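Presupuesto para dos brazos (y un montón de cosas que no son brazos)

Domingo, 5 de mayo de 2019

Llevo desde enero con una hoja de cálculo abierta que se llama «brazos_definitivo_v4». La versión uno era optimista. La dos incluía el IVA. La tres la hice después de hablar con el proveedor y la cuatro después de hablar con mi pareja, que también tiene acceso a la cuenta de la empresa y una opinión muy formada sobre los gastos de envío.

Para quien llegue nuevo: en Trillside servimos comidas y desayunos para reuniones, y nuestro cuello de botella es la recogida. Vasos, envoltorios, bandejas de aluminio, todo mezclado, todo sobre mesas que hay que devolver limpias antes de la siguiente tanda. Quiero saber si una pareja de brazos pequeños puede encargarse de una estación fija de clasificado y, sobre todo, cuánto me va a costar averiguarlo.

Empecé por donde empieza todo el mundo, por el catálogo. Gudix vende el brazo suelto a 3.478 euros, con pinza de dos dedos incluida. Multipliqué por dos, me pareció caro pero razonable y me fui a dormir tranquilo. Fue la última noche tranquila de la hoja de cálculo.

El catálogo es un documento de una pureza admirable. El brazo aparece sobre un fondo liso, sin un solo cable, como si se alimentara de buenas intenciones. Luego vas a ver uno trabajando y hay una mesa que alguien ha tenido que comprar, cubos a los lados, sillas para los que miran y gente que ha dejado de hacer otra cosa para estar allí.

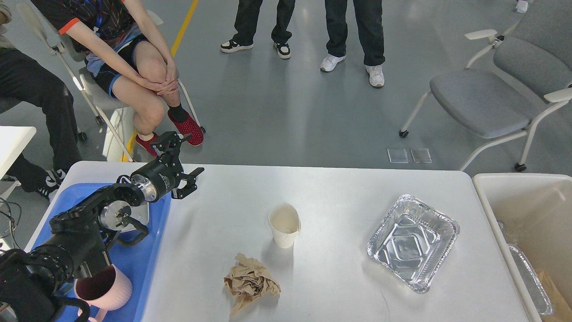 La mesa de clasificado, con vaso, papel arrugado y bandeja de aluminio todavía por recoger.

Así que abrí una pestaña nueva, «lo que no es brazo», y empecé a apuntar. Copio lo que hay ahora mismo, sin ordenar, porque ordenado da más miedo:

Mesa. Blanca, rectangular, lisa y que no se mueva cuando el brazo frena. Yo pensaba aprovechar una de las nuestras, de las plegables. El técnico de Strand me escuchó con mucha educación y me mandó un enlace a mesas que no eran plegables.

Cubos y bandejas. Baratos, sí, pero han de ser siempre los mismos y estar siempre en el mismo sitio. Comprad repuestos del mismo modelo el primer día. Si el fabricante cambia la forma del borde, preparaos para volver a ajustar la estación.

Cables. He presupuestado 576 euros entre cables, canaletas, regletas y una fuente de recambio. Me pareció un disparate hasta que pedí el desglose, y entonces me pareció un disparate desglosado.

Material de prueba. Vasos de papel, bandejas de aluminio, papel marrón. Aquí jugamos con ventaja, producimos basura de primera calidad todos los días laborables. Aun así conviene apartar una caja de cada cosa, porque el aluminio usado va perdiendo la forma y al final uno está evaluando cómo agarra una pelota.

Horas de persona. La línea que casi todos dejan en blanco. Yo también la dejé en blanco, hasta la versión cuatro. He reservado 20 horas para la puesta en marcha y otras tantas para ajustes, y ya me han avisado de que la segunda cifra es un acto de fe.

Luego está la pregunta de si uno o dos. Con un brazo, el presupuesto se queda en algo que puedo defender en voz alta. Con dos se dispara, y además no se dispara al doble: hay que pensar en el reparto de la mesa, en quién llega a qué cubo y en qué pasa cuando los dos quieren ir al centro a la vez.
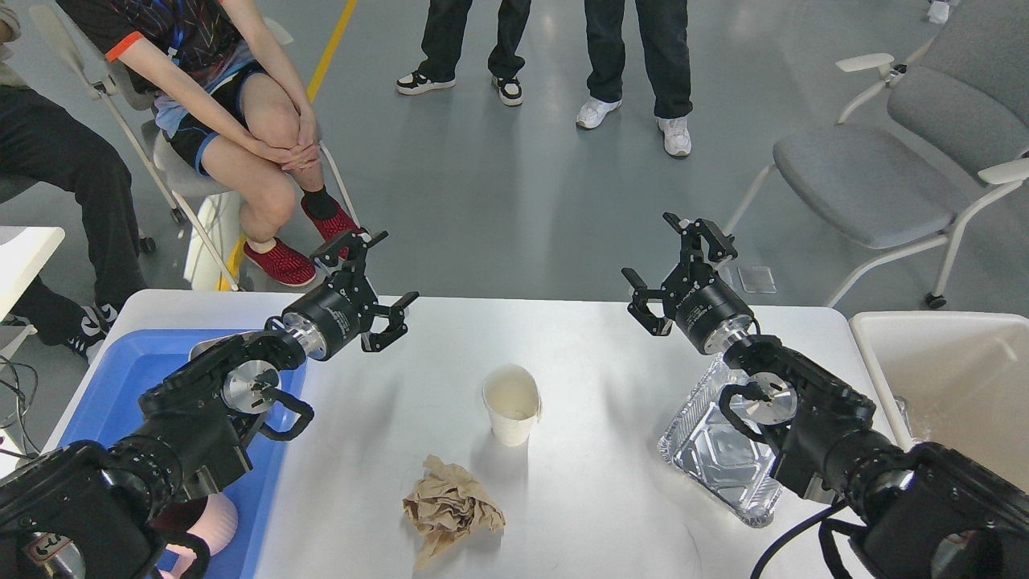

Mi primera idea era comprar uno ahora y otro más adelante, que es como compré los hornos. El problema es que la estación se diseña entera desde el principio. Si la mesa se elige para un brazo, el segundo llega y no cabe, o cabe pero tapa el cubo, y entonces toca mesa nueva, soportes nuevos y otra tarde con el taladro. Pedí presupuesto de las dos maneras y la versión por fases salía más cara. Poco, pero lo suficiente para quitarme la ilusión de ser prudente.

También miré el alquiler. Rikitberg alquila la pareja por meses, con soporte incluido, y durante un fin de semana estuve convencido de que era la solución. Después leí el apartado de permanencia – página 20 del contrato, letra de prospecto – y volví a mi hoja. No lo descarto. Para una prueba corta quizá tenga sentido, siempre que alguien negocie esa página con más paciencia que yo.

Lo que sí he decidido es cómo voy a medir si compensa. Nada de velocidad, que es lo que enseñan todos los vídeos comerciales. Me interesa cuántas veces tiene que acercarse una persona a la mesa en una mañana. Si me gasto ese dinero para que alguien de cocina vaya cada poco a levantar un vaso, prefiero subirle el sueldo a esa persona y comprarle un taburete bueno.

Y la bandeja de aluminio sigue siendo mi partida más temida. Un vaso de papel perdona bastante. El aluminio se dobla por donde le apetece, y si lleva cosas dentro, hay que vigilar además que no se caigan por el camino. He dejado un hueco en el presupuesto para otras pinzas, con un signo de interrogación en lugar de precio. Mi pareja lo ha marcado en rojo.
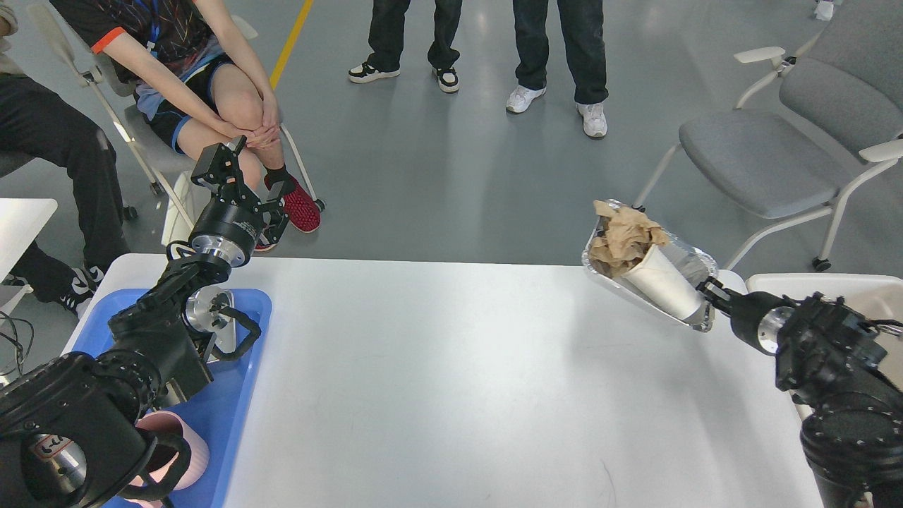 Izzati Pillai comenta que me falta una línea entera, la del mantenimiento: que en su primer presupuesto tampoco estaba, que los dedos de las pinzas se gastan antes de lo que uno cree y que pida el precio de los recambios por escrito antes de firmar nada. Añade que lo de comprar los dos brazos a la vez le parece bien, pero que exija la entrega en el mismo envío, porque a ella el segundo le llegó con otra versión del conector.

Apuntado, Izzati. Acabo de crear la versión cinco. Le he escrito a Gudix para preguntar por los recambios y por los conectores, y hasta que contesten no pienso tocar la celda del total.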